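Call for Participants: Demonstration Sessions and Open Day, Fluritside Robotics Hall

The Tratura program at Fluritside invites residents of Drerkent and the surrounding towns to take part in its spring demonstration sessions. Participants will observe robot arms at work among ordinary household goods, direct a short handling exercise themselves, and complete a written questionnaire. No technical background is required.

Soft goods remain the principal subject of the sessions. Plush toys, cushions and knitted fabric change shape when held, and the program wishes to learn how members of the public judge the handling of such items.
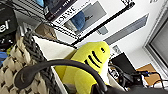
What participants will do

Each session lasts 90 minutes and is held in the furnished demonstration room on the ground floor. After a safety briefing, participants will watch a guided demonstration led by Kevser Akbulut, Public Sessions Coordinator. They will then choose items for the exercise and give spoken instructions to the operator on duty. A portion of each session is set aside for hardware and for parts with recesses, fasteners and cables.

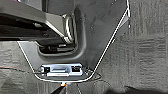
Participants may ask questions at any point and may withdraw at any time without giving a reason. Written responses are stored under a number and kept separately from contact details. The previous series drew 1,237 applications, and early application is advised.

Who may apply

Applicants must be 18 or older and able to read and respond in English. The room is accessible by wheelchair, and seating is provided. Persons employed by Baysal, which supplies technical staff to the program, are not eligible. A total of 113 places are available. Prior participants may apply again but will be placed on a waiting list until new applicants have been seated. 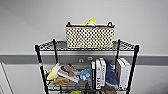

DRERKENT, May

The open day will take place at the close of the session series. Doors open at 10:00 a.m., and demonstrations will run until 4:00 p.m. Admission is free, and participants in the sessions may bring two guests. Visitors are asked to remain behind the floor line whenever an arm is in motion.

Ertuğrul Yalçınkaya, Director of the Tratura program, will give a short address at noon, followed by a period for questions.

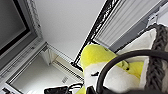 Children under 12 must be accompanied by an adult throughout the visit. Large bags should be left at the reception desk. Parking is limited, and visitors are encouraged to use public transportation.

How to apply

Application forms are available at the Fluritside reception desk and may be returned there by hand or by mail. Please state your preferred time of day, morning or afternoon, and any access needs. Successful applicants will be notified in writing.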